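About Ploridow School

We're a small day school on the edge of Turon, and I'm the one who answers the phone, so I got the job of writing this page!

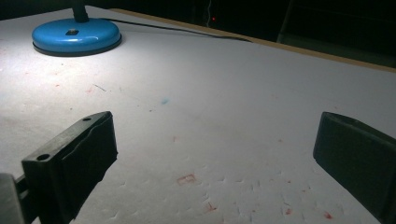

Llinos Vaughan wrote to us after reading the old version of this page, and she said it told her the year the roof was replaced but not one thing about what a school day feels like, or who would be teaching her son to read. Fair enough, Llinos. I've had another go.

The doors open at 8 and lessons start half an hour later. Little ones go straight to their classroom, and the older kids have a homeroom period where they read, finish up homework or (let's be real) talk about soccer. Mornings are for reading, writing and math. After lunch we do science, history, art, music and languages, and on two afternoons a week the whole upper school is outside for games, unless the field is under water. It's often under water.

We have 300 students, from kindergarten through grade 9. When they leave us most of them go on to Hiltaslow High, which is a 15-minute ride on the town bus, and a few go to boarding schools farther off. We get postcards. They're on the wall by the front office, so come and have a look when you visit.

How we got started

The school began in two rented rooms over a feed store on Eberhard Street. Tomos Parry was our first principal, and he taught every subject except music, which his sister-in-law took on because he couldn't carry a tune (his words). He stayed for decades and he still comes to Founders' Day and gives a speech, and it's still too long, and the kids still cheer when he sits down. Plenty of our parents were in his classes. Two of our current teachers were as well, and one of them swears he's the reason she can do long division.

We moved to the present building when the rooms over the store got too tight. The gym came later, then the library, which has 1340 books that somebody has cataloged properly and a whole lot more in boxes that I keep promising to get to. If you like putting stickers on spines, please call me.

Teachers

Classes are small, and the same teacher usually stays with a group for two years. I love this about the place. By the second fall they know who needs to sit near the window and who really shouldn't. Reading in the early grades is taught with phonics, every morning, and each child reads out loud to an adult at least three times a week. If your child has trouble with it, you'll hear from us early on, by phone, and we'll work out a plan with you.

Fees and help with fees

Current fees are on the sheet you can pick up at the office or ask me to mail you. The Parry Fund helps families who can't manage the full amount. Last year it paid for about 90 bus passes along with part of the tuition for quite a few students. You don't have to write an essay to apply, it's one form, and only the principal and I see it.

Visiting

Tours are on Tuesday and Thursday mornings during the term. Bring your kids along! They can sit in on a class while you ask me the hard questions. Our next open house is in January and I'll put the date up as soon as the hall is booked. Applications for next year's kindergarten open that same week, and brothers and sisters of current students get first call on places.

Parking is on the street side only, please. The lot in back is for buses.

Page last updated Friday, November 27, 2020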